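Why Are Toys So Brightly Colored?

Look at a shelf of toys in a store. Most of them are red, blue, yellow, green, orange or pink. Very few are gray or tan. There are good reasons for that, and they have to do with how your eyes work.

Babies and color

A newborn baby does not see color well. Strong colors and big differences between light and dark are the easiest things for a young baby to notice. Softer shades are harder to tell apart. Babies get better at it over the first few months.

Where does the color come from?

Many toys are plastic. Plastic often starts out clear or milky white, in small beads called pellets. The factory mixes in a colored powder called pigment. The mixture is heated until it is soft, pushed into a mold, and cooled. Because the pigment is mixed all the way through, a scratch on the toy is usually the same color as the rest of it.

Finding things fast

Bright color also helps when you are looking for something. Your eyes pick out a color before they work out a shape. This is called contrast when one color stands out against another.

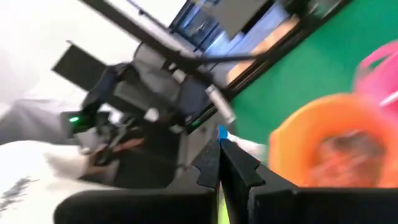 Contrast depends on what is behind an object as well as the object itself. A green block on a green mat is easy to miss. Orange and pink are both very different from green, so the orange ring and the pink thing near it show up well against the bright green surface. The ring is blurry, and you can still tell what color it is.

Try it yourself

Put 25 small things of different colors on a green towel. Ask a friend to look for 2 seconds, then turn around and name the ones they remember. Try again with a white towel and write down both scores.

Written by Thenmozhi Chacko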